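In Defense of the Scuff

My building in Tirstead repaints its hallway every September. The color is called Nel, a gray so mild that I have lived beside it for 6 years and still couldn't pick it out of a lineup. By October it is marked again, and a notice goes up asking residents to "respect the surfaces."

I have tried respecting the surfaces. I have also tried getting a bookcase up two flights of stairs, and the two projects do not mix.

We have come to treat a mark on a painted thing as a moral failing. The hardware store in Clestden has a whole aisle for the guilty: sponges, pastes, touch-up pens, and a spray called Erura that costs more than my lunch and smells like a dentist's lobby. I bought it once. It took off the scuff and the paint under it, and left a shiny patch that drew far more comment than the scuff ever had.

My grandmother's kitchen had a dark band along the baseboard where 500 Sunday dinners' worth of shoes had gone by. She lived in that house for 66 years and mentioned the band once, to say it hid the dirt.
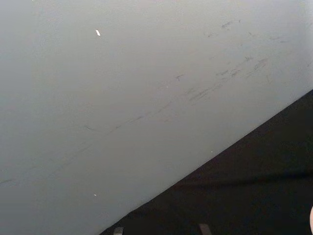
Pale gray with dark scuffs, most of them running the same way.

I find I like looking at marks of this sort -- the short dashes, the smears that fade off into the gray. Pale gray is a color chosen by people who plan to stand very still. The rest of us have furniture to move, and elbows.

So paint the hallway if you must. I'll be along shortly with a bicycle.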